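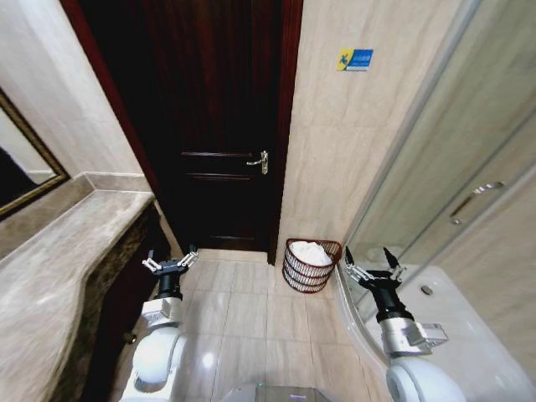 Chapter 10: Getting Through the Door

Doors are where student robots get interesting! In September the Kostville robotics club set its two-armed robot a household problem: face a closed door with a lever handle and plan how to open it. You'll work through the same problem in this chapter – reach first, then grip, then the pull.

Before writing any code, sketch where each gripper starts and how far the handle is from it.

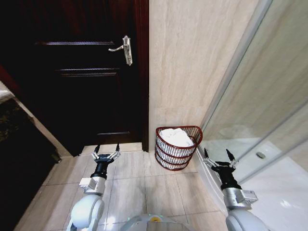

Why start with both grippers open?
An open gripper is ready to close on the lever, so your first program needs one less step.

Ruddock School Texts | Page 193 | Back to top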